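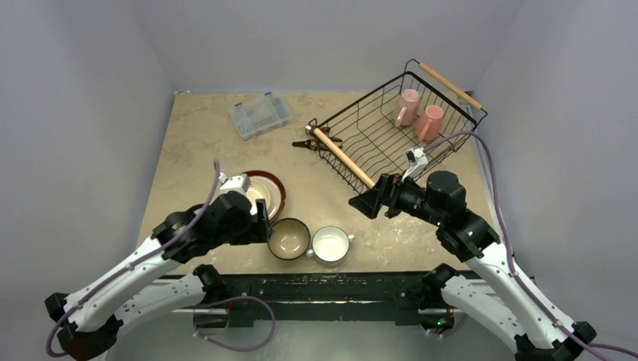 Start pose for the dish-rack task, fixed camera view, both grippers over the table.

Replaying a recorded episode with Urnero

Replay sends the logged joint targets back to the arms with no policy in the loop. Use it to separate controller faults from policy faults.

1. Start the controller and wait for both arms to report ready.

urnero up --arms 2

2. Reset the objects to match the first image of the episode. For this task that means two pink mugs in the rack, the brown bowl and the white two-handled bowl side by side near the front edge, and the plate at front left. The overlay tool blends the live view with the stored one:

urnero overlay --episode 504

3. Move to the first logged pose at reduced speed. Do not skip this step. If the arms are far from the first target, the controller rejects the stream with error 16.

urnero home --episode 504 --slow

4. Run the replay.

urnero replay --episode 504 --log out.csv

The episode has 3533 steps. The log should have one row per step, plus a header.

5. Plot commanded against measured position for each joint. A constant lag on all joints points to a timestamp offset; set cmd_delay in the config and repeat from step 3. Lag on one joint only is usually a gain problem.

Contact steps will not track exactly, so compare free-space segments first.

The overlay tool was written by Agnes Fjeld. Config changes go to Edvin Nordin for review.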